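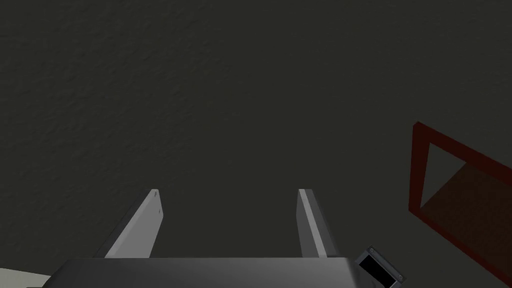

Sowerby Model Engineering and Robotics Club: Members' Forum
Board: Visits and Open Days
Topic: Open day at Wolix, Seltport (long post, sorry)

kettleandcog
Mar 30, 2022

Well, I promised a write-up for everyone who couldn't get on the minibus, so put the kettle on because I do go on a bit. We had a lovely day of it. Wolix have the old chandlery down by the harbour at Seltport, all done up inside now, and they couldn't have been kinder to us. There was tea when we arrived, a proper coat rack (you'd be surprised how many places forget one) and a very patient young engineer who let us ask all our daft questions before she'd even got her slides up.

The morning was mostly simulation, and I'll admit my heart sank a little when I heard that, as I'd come to see metal moving about. But I was quite won over. They showed us the gripper on the computer first, from the hand's own point of view, so you look out between the two fingers at a great stretch of dark grey with a dark red square-framed thing over on the right. The job was to get the hand across to the red thing. That sounds like nothing at all until you try it yourself with the little joystick! I had two goes and made a mess of both, and came away with a good deal more respect for the people who do it for a living.

After lunch (sandwiches, very decent, plenty without meat) we went through to the workshop and saw the real arm run on the Jaltia bench. They had it doing a sorting job over and over, and it managed 72 pieces without a stop while we stood there chatting. I could happily have stayed till closing.

If anyone wants to go, they're planning another in August and they take parties of up to 20. I've got the leaflet with the booking details if you'd like me to bring it to the next meeting.

brasstacks
Thanks for this, a very good read, and I'm glad the sandwiches were up to standard. I was on the trip as well and I'm afraid I came away less keen on the morning than you did. I don't mind a bit of computer work, but a whole morning is a lot when you've got up in the dark to get there. It's all very clean in the simulation, isn't it? Plain grey all round, fingers open, nothing in the way. My own bench has never looked like that in its life. I'd have liked the workshop first, and then the computer part for those who fancied it.

kettleandcog
That's fair, and I did see you looking at the door! I think they'd put it that way round so we'd know what we were looking at when the arm started up, and it did help me. Without the morning I'd have been watching it go back and forth and thinking "very nice" and not much more.

marshlander
I missed this one with my knee, so thank you both. Can I ask a beginner's question? Looking at the picture at the top, what is the little black module at the bottom right of the hand, the one in the pale frame with a couple of screws holding it? Is that the camera? And if it is, how can we be seeing the fingers from somewhere else?

tinsnips_and_tea
Lovely question, and not a beginner's one at all. I couldn't swear to it from the picture. It looks like a sensor of some sort to me, or possibly just a bracket for one. With a simulated hand you can put your viewpoint anywhere you please, so the view needn't come from a part you can see. I'm only going on what I know from my own tinkering, mind, I wasn't on the trip either.

brasstacks
I asked about that on the day, as it happens, and got rather a long answer that I only half followed, so I won't try to repeat it and get it wrong. Bring it up in August if you go. They do like being asked.

oldquayside
May I put in a word for the other side? I used to fit grippers for a packing firm, years ago now, and we had none of this. You bolted it on, you ran it slowly, and if it hit something you found out by the noise. I bent more fingers than I care to remember, and each one had to be ordered and waited for. I'd have given a great deal for a morning of bumping into things on a screen where it didn't cost a penny. So I'm with kettleandcog here, and I'd let them have the whole day for it if they wanted.

What I would grumble about is how plain the fingers are. Flat plates with square ends are all very well for boxes, but I'd want some sort of pad on them before I went near anything slippery. Did they say anything about that?

kettleandcog
They did, a little. She told us the plain ones are what everybody starts on there, and there was a drawer of different fingers in the workshop that we were allowed to rummage through. Some had rubber on, and one pair was curved like a spoon. I should have put that in the first post, as it was one of my favourite bits. You'd have been in that drawer all afternoon.

tinsnips_and_tea
I'd go for the drawer alone.

Back to the red thing for a moment, is it a tray? I've been peering at it and I can't make up my mind. It's got the red border and then the brown inside, but so much of it is off to the side that it could be an open box for all I can tell.

marshlander
I'd taken it for a picture frame, which shows you how much use I'd be.

kettleandcog
We all called it the tray, so I'm going to stick with that, but I don't think it was ever given a name. It was only what you had to steer for. I can tell you that it's a good deal harder to get to than it looks, and that the joystick goes the opposite way to what you'd expect, or it did for me.

brasstacks
The joystick was perfectly all right. You had hold of it back to front for your first go.

kettleandcog
I did wonder why she was smiling.

oldquayside
Put me down for August, please, and I can take three in the car if the minibus fills up. Is there anywhere to park near the chandlery, or is it still all permits along the harbour? The last time I went to Seltport I ended up at the top of the hill by the church, and it's a long way back up with my hips.

brasstacks
There's a yard round the back that you get to from the lane, past the chip shop. Tell them your registration when you book and they'll leave the gate open. I'll come again too, if there's a chance of the workshop being first.

kettleandcog
I'll write and ask them about the order of things, and about the parking while I'm at it. Names to me by the next meeting please, and do say if you need the minibus or are making your own way.

marshlander
Minibus for me, near the front if possible, on account of the knee.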